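Temps de lecture : 8 min

Monter une pince motorisée à la maison : conseils d'atelier

Une pince de robot tient sur un coin de bureau. Le bras aussi, à condition d'avoir fixé le pied. Ce qui prend de la place, c'est tout le reste : câbles, alimentation, boîtes de vis, pièces ratées qu'on garde au cas où. Les conseils qui suivent viennent du montage d'une pince à engrenages sur un bras Juria, fait dans une pièce ordinaire, avec de l'outillage ordinaire.

Le budget

La pince complète est revenue à 189 euros, visserie comprise, sans compter le bras. Les engrenages et le moteur représentent le plus gros de la somme. Les plaques peuvent se découper soi-même, mais le perçage doit être précis et un trou décalé se paie plus tard, quand les dents forcent. J'ai fini par commander les miennes chez Tralside.

Préparer la table

Posez un tissu clair sur le plan de travail. Les petites vis noires s'y voient bien et ne roulent pas. Évitez les lainages, qui laissent des fibres dans la graisse. Prévoyez deux boîtes à couvercle : une pour la visserie démontée, une pour la neuve. Ne mélangez pas les deux, les vis déjà serrées au frein-filet ne se remontent pas sans nettoyage.

La lampe se place de côté. Une lumière qui tombe droit sur les pièces métalliques éblouit et cache les dents des engrenages.

Les engrenages

1. Dégraissez les pignons à l'alcool ménager et laissez-les sécher avant de les toucher de nouveau.

2. Montez le pignon moteur sans le bloquer. La vis de serrage doit tomber en face du méplat de l'axe.

3. Approchez la seconde roue jusqu'au contact, puis reculez-la de l'épaisseur d'une feuille de papier. Glissez vraiment une feuille entre les dents, serrez, retirez la feuille en tournant à la main.

4. Faites un tour complet, lentement. Si ça accroche toujours au même endroit, la roue est voilée ou le moyeu est de travers. Démontez, ne forcez pas.

5. Graissez peu. Une pointe de cure-dent suffit pour l'ensemble du train. L'excédent part vers la carte au premier mouvement rapide.

L'électronique à côté de la mécanique

La carte est logée tout près des roues dentées, faute de place ailleurs. Gardez un passage libre pour l'air le long des ailettes du dissipateur et ne faites rien courir par-dessus. Les fils fins se rangent du côté opposé aux dents, avec un peu de mou au connecteur. Un fil tendu finit par sortir de sa fiche. 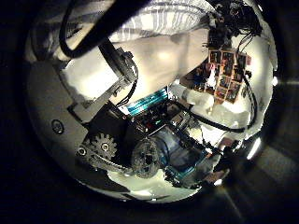 Les câbles du bras

Le câble principal doit suivre toutes les positions du bras, y compris celles dont on ne se sert jamais. Avant de poser le premier collier, amenez le bras en extension complète, puis repliez-le, et notez la longueur nécessaire dans les deux cas. Prenez la plus grande et ajoutez cinq centimètres.

Les colliers en plastique se serrent à la main, jamais à la pince. Coupez la queue au ras avec une lame propre — un bout de collier mal coupé griffe les doigts et entame les gaines. Sur les articulations, je préfère le ruban auto-agrippant, qui se défait en une seconde quand il faut tout recommencer.

Étiquetez les deux bouts de chaque câble. Un morceau de ruban de peintre et un feutre fin font l'affaire. Skarphéðinn Grímsdóttir, qui m'a prêté son jeu de clés, note aussi la date de pose sur l'étiquette. Je ne le fais pas, mais sur un montage qui doit durer c'est sans doute une bonne habitude.

Vérifier sans démonter

Une fois la pince fermée sur son bras, l'arrière des roues et les têtes de vis côté plaque deviennent difficiles à voir. On peut se tordre le cou avec une lampe frontale. On peut aussi se servir d'une surface très réfléchissante et bombée, posée devant la pince : tout y tient d'un coup, en petit et déformé. Les proportions sont fausses, il ne faut donc rien y mesurer, mais un câble qui passe trop près d'un engrenage se repère bien.
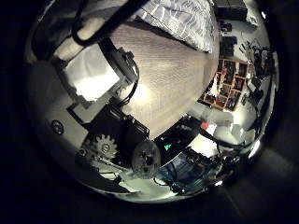 Pour les jeux et les alignements, revenez à la cale et au réglet. Contrôlez les vis de la plaque après les deux premières heures de fonctionnement, puis une fois par mois. Celles qui reprennent plus d'un quart de tour méritent une goutte de frein-filet moyen. Le fort est à éviter sur ces diamètres, la tête s'arrondit au démontage.

Coupez toujours l'alimentation avant d'approcher les doigts des dents. Un moteur à l'arrêt peut repartir dès que le programme reprend la main, et un pignon métallique pince fort.

Nettoyer et ranger

La poussière de moquette se dépose dans la graisse. Un pinceau souple à poils courts l'enlève bien ; l'air comprimé la pousse dans les roulements. Pour les plaques, un chiffon à peine humide, puis un chiffon sec.

Quand le bras ne sert pas, laissez la pince entrouverte et débranchez côté alimentation. J'utilise une multiprise Ebihara à interrupteurs séparés, ce qui permet de garder l'ordinateur allumé.

À lire aussi

Fixer un étau sur un bureau sans percer le plateau
Quel frein-filet pour quelle vis
Alimentation Skotbridge : remplacer le ventilateur
Ranger les câbles longs sans les vriller
Récupérer une vis à tête arrondie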